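I gave up on paper training logs in November and started putting my runs into Clandari, mostly so I would stop losing the notebook. The free plan keeps 20 entries. After that you pay or the old ones drop off, and I didn't read that part until my first month was gone.
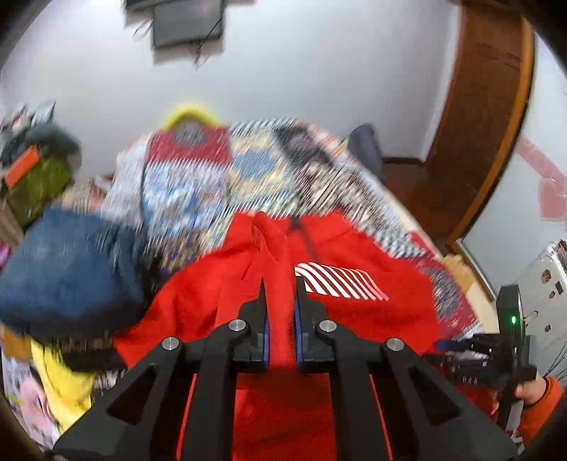

Red top, patterned quilt.

So I went back to paper. I bought a plain pad from Lanance and write down the distance, the route and how my left knee felt. That takes me 2 minutes. The Gourlay loop out of Nastville is still my usual, 5 miles with the hill near the end. 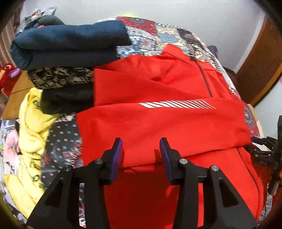

Mhairi Lennox wrote in to say a spreadsheet would do all of this and add up the miles too, and that paper is no good once you want to compare years. She has a point about the years. I typed in my old notebooks last week, the ones I could find, and the total came to 3456 miles. It took two evenings and I had to guess at a few smudged pages.
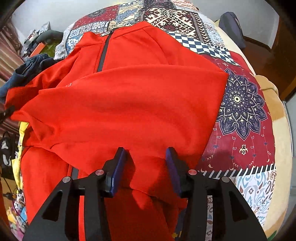
I still don't want to open the laptop after every run, though. My plan for now is to write it on the pad and copy the whole thing over when a page fills up. Illia Maksymiv asked for a copy of the sheet, so I'll post it once I fix the column for pace. It's adding minutes wrong.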